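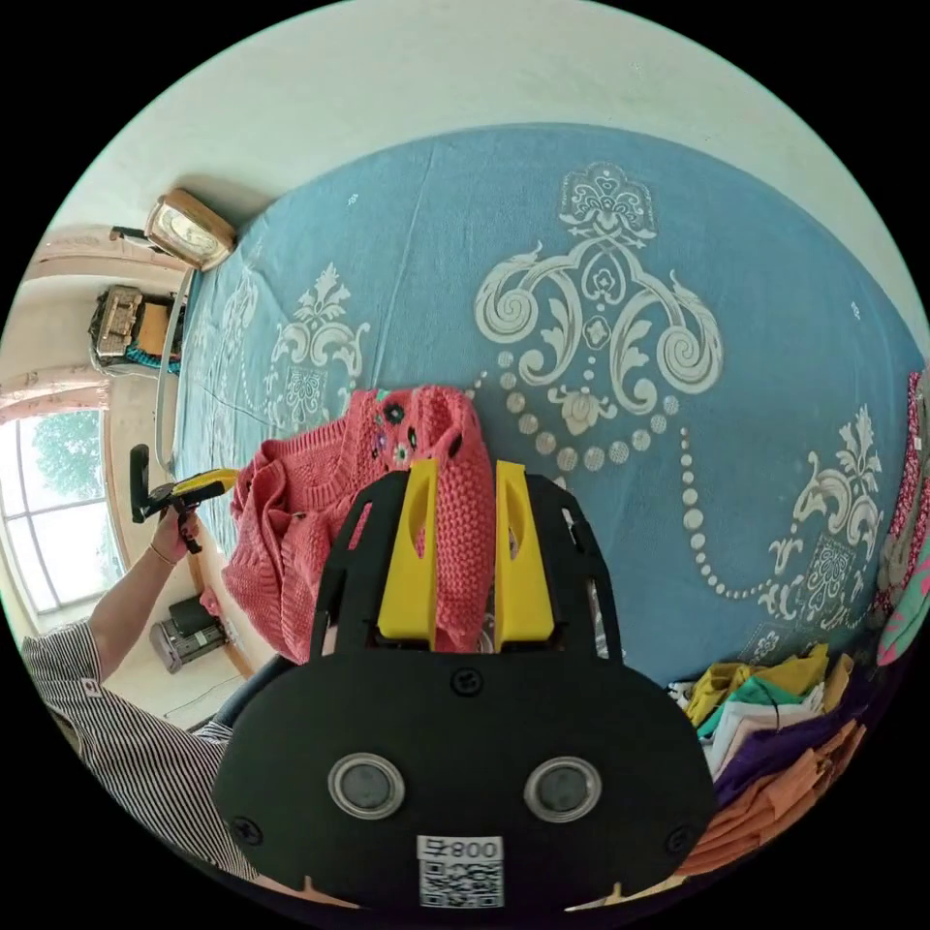
Handheld gripper demos keep losing the garment during folding - what are we doing wrong?

posted 2018-01-02 in Student Projects > Manipulation

Our robotics club is doing the laundry challenge for the Wendovska student cup. The task is to teach an arm to fold clothes by showing it recordings made with handheld grippers, two fingers each, one person per gripper or one person with both. We are supposed to hand in 200 usable demonstrations by the end of January. We have 13.

T-shirts are fine. Anything knitted is a disaster. We press the fingers down, close, get a nice bunch of sweater between them, lift, and one of two things happens. Either the pinch lets go halfway across, or it holds so well that the whole garment comes along and we have folded nothing, we've just moved a sweater to a different part of the bed.

Things we have tried:
Squeezing harder. My thumb now has opinions about this.
Rubber sleeves on the fingertips, which came off inside a cardigan.
Going slower. The training script then complained that the hand was standing still for most of the clip.

The rules say clothes must start crumpled and the surface has to be a bed or a table. We can use one or two grippers. Is there a trick to knits, or do we just record 500 attempts and keep the ones that don't embarrass us?

Asked by foldnomore

pinska_lab_rat

I coached a team at the Pinska school for two seasons and most of my memories of it involve wool.

Your pinch is probably too deep. With a thin shirt you can shove the fingers in anywhere and get one or two layers. A chunky knit squashes flat under the fingers, then springs back once you lift, and whatever was barely caught slides out. If you push down harder to fix that, you catch the back of the sweater too, and there's your moving van.

What worked for us was to come in at a low angle near a hem or a cuff, fingers open only as wide as you need, and close while pulling back a little. You want a small fold, the thickness of the ribbing and not much else. Then stop for a moment, lift a couple of inches, and look at what is hanging. If two layers came up and you only wanted one, put it down and do it again. Keep that in the recording. The arm is going to grab two layers as well, and it may as well learn what a person does next.

Use both grippers for sweaters. Let one hold the body down near the shoulder while the other brings the sleeve across. The bed gives way under you and a single gripper ends up dragging the spread along with the sleeve. Same reason I'd tuck the bedspread in tight before you start, or your first fold of the day will be the bedding.

Stay away from embroidery, buttons and anything else sewn on. The fingers find an edge, hang on to it, and you get a beautiful strong grip that teaches the arm to pick up every garment by its decoration. We had one that went looking for pockets. It was very good at pockets.

On the slow clips: check whether the script is throwing out still frames by default. Ours had a setting for it, and we lost a weekend of perfectly good pauses before somebody read the file.

skivo_user_3

Get the Skivo fingers, they're wider. Problem solved.

foldnomore

The rules say stock fingers only. I should have put that in, sorry. Also I've seen what they charge for shipping.

ironing_is_a_myth

Mostly agree with the long answer, but I would not keep every failed grab. We trained on a set where a third of the clips had a second or third try in them, and our arm picked up the sweater, put it down, picked it up, put it down, and carried on like that until the judge went for coffee. Keep a few. Label them if your format allows it.

Also, look at who is recording. We had one teammate who folded like a department store and another who folded like he was hiding evidence, and the arm took the average. Agree on the order before you start (we did sleeves in, bottom up, then in half) and write it on the wall. If you have two people with grippers on the same bed, decide who does the sleeves, or you will spend the afternoon bumping hands over a cardigan.

500 attempts is too many for the month you have left. I'd do the knits in short sessions of 3 garments and swap people when the folds get sloppy. The Iwasaki team at our regional did everything in one night, and you could tell from the clips what time it was.

Last thing, charge both grippers the night before. Ask me how I know, or don't, it's a short story and it ends with a sweater on the floor.

foldnomore

Tried the low angle on the cuff this evening, with a second gripper on the shoulder. Four sleeves in a row without a slip, then I got cocky and went for a turtleneck. Does anyone have a folding order for turtlenecks? The neck has to go somewhere.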